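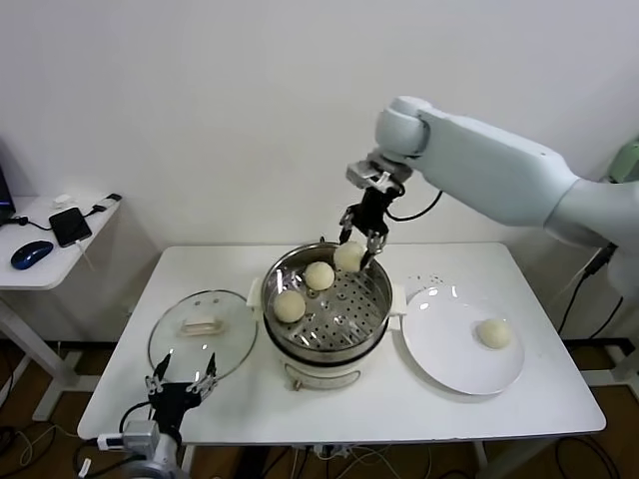
We use cookies to improve your experience. By continuing to browse you agree to our use of cookies. Manage preferences | Accept

Thread. Our robotics club has been teaching two arms to serve breakfast since the start of term, and I have been asked to write up our progress for the club page. I am doing it in posts because a report would need a results section.

1/ The task: take the steamed buns out of the steamer and put them on a plate. My nan does it with chopsticks while on the phone to the gas company. We have a budget, a risk assessment and a shared drive with 2151 files in it.

2/ We are entered in the Wukenby student manipulation challenge in June, household category. The rules say "a recognisable food item, transferred without damage". There is an appendix defining damage. It has a diagram of a tomato.

3/ Why buns? The first proposal was eggs. The faculty's cleaning budget was mentioned in the reply. Then someone suggested oranges, which are basically tennis balls with a nicer smell, and every other team will be doing oranges.

4/ A bun is a horrible object from an engineering point of view. It is pale, round, squashy and looks the same from every side. Ours go into a stainless steel basket against a white wall, on a white table, next to a white plate. The vision people on the team have raised this. They have raised it in writing.

5/ Our software is called Tratard. It was meant to be a placeholder name, and then it got printed on the club hoodies, so now it's the name. Tratard learns from demonstrations, meaning one of us drives the arms through the whole job over and over while it records what we did. Including the bits we'd like back.

6/ We have 185 demonstrations. Of those, 47 were thrown out on review. Reasons given in the log include "dropped", "squeezed", "bun departed table", and one that just says "sorry".

7/ Things I have learned from driving a robot arm: I hover. Before every single grasp I stop above the bun for a moment like I'm choosing a chocolate. Tratard has picked this up beautifully. It now hovers too. It has my exact indecision and none of my guilt.

8/ The basket rim is the real villain. A bun in the middle is fine, you come straight down on it and close the fingers. A bun up against the rim leaves you very little room to get a finger in, and steel does not give. We lost most of a fortnight to the rim. There is a channel in our group chat called #rim and I've muted it.

9/ Grip force, then. Too little and the bun slides out on the way across. Too much and you get two neat dents, and the judges are apparently allowed to inspect for dents. We tuned it in tiny steps for a whole afternoon. The right setting was the one a first-year guessed before we started. She's been very gracious, in the sense that she only brings it up at meetings.

10/ People ask if we eat the buns. The lab safety sheet says no food is to be consumed in the lab. The lab safety sheet was written before anybody handed a group of undergrads a freezer bag of buns and said "these are equipment". We don't eat the equipment. Please stop emailing.

11/ Calibration corner – if you bump the table, even gently, every position we measured is wrong and you owe the club a packet of Tim Tams. The tally is up to 2 packets. I am both of them.

12/ Our rivals at Guvance are allegedly folding laundry. I have seen their video. It's a very good video. I note that the sock never has to come out of a steamer.

13/ The Skov report (our internal one, named after the meeting room, long story, bad carpet) says we should be aiming for a full plate with no human help by the time we pack the van. At present we can be fairly confident about the first bun. After that the arm gets, let's say, creative with the spacing.

14/ What's left to do: stacking order on the plate, a sensible recovery when it misses, and some colour contrast so the vision team will talk to us again. Somebody has put "coloured plate??" on the whiteboard and it's been underlined by at least three different pens.

15/ If you're a student and want to join, come along. No experience needed, you'll be driving by the end of your first session and in the #rim channel by the end of your second. Bring closed shoes. Don't lean on the table.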